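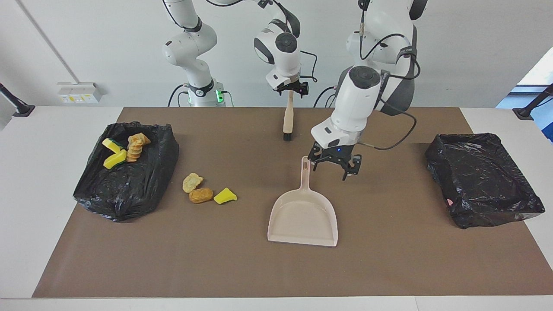 Two robot arms at a tabletop cleanup, with a hand brush, a dustpan and two black trash bags.

Household cleanup robot

A household cleanup robot is a machine meant to tidy a home the way a person would, by picking things up, sweeping, wiping and putting trash where trash belongs. The term is generally kept apart from the robot vacuum, which has been sold to the public for years and does one job on one surface. A cleanup robot in the fuller sense has at least one arm and some kind of hand, and it is expected to cope with whatever happens to have been left on the table after supper. As of January 2020, machines of this kind are found mostly in laboratories and workshops, and the question of whether they can do household chores yet is usually answered with a friendly "some of them, slowly."

Why sweeping is hard

Brushing crumbs into a dustpan is a chore most children pick up early, and it is easy to forget how much goes into it. One hand holds the pan still and tips its lip against the surface, while the other moves the brush with enough pressure to shift the crumbs and not so much that they go flying. The two hands have to agree with each other the whole time. A robot with a pair of two-fingered grippers must first take hold of a brush handle that was shaped for a human palm, and then keep hold of it as the bristles drag and the handle tries to turn.

The mess itself is no help. A cracker may snap when it is pushed, a fried snack may roll, and a scrap of sponge tends to catch on a mat and stay there. Bags bring their own troubles, for thin black plastic shines, folds over on itself and seldom looks the same twice, and a camera can have a hard time telling where the opening is. For this reason many test tables use a bag spread over a boxlike shape, so that the mouth stays open.

Sorting adds one more layer. A robot working with two bags has to decide what goes where, and a used sponge and a stale cracker are both, to a machine, small yellowish lumps.

Approaches

Older systems were programmed step by step, and they worked nicely as long as every object sat where the program expected it. Most newer work relies on demonstration, in which a person guides the arms through the chore many times over and the software learns from the recordings. The workshop at Brukia gathered 700 such demonstrations of table sweeping, and the Fisora project, which began in a December some years later, used 223 – a much smaller set, though with more kinds of debris in it.

Testing

The best known trial is the Georgiou table test, named for the kitchen company that first paid for it. The robot is given a littered tabletop, a brush and a dustpan, and has 60 seconds for each of 3 rounds. Pieces left on the table count against it, and so do pieces knocked to the floor. Critics have pointed out, quite fairly, that a real kitchen has no time limit and a good many more corners.

Use outside the home

Shop floors have been a somewhat kinder place for these machines. Benches there are set at one height, the lighting is steady, and the same shavings and offcuts turn up every day. At the Drudberg furniture works, a two-armed sweeper clears the benches between shifts, and an employee goes over them afterward with a cloth.

See also: Robot vacuum; Two-armed manipulation; Learning from demonstration; Dustpan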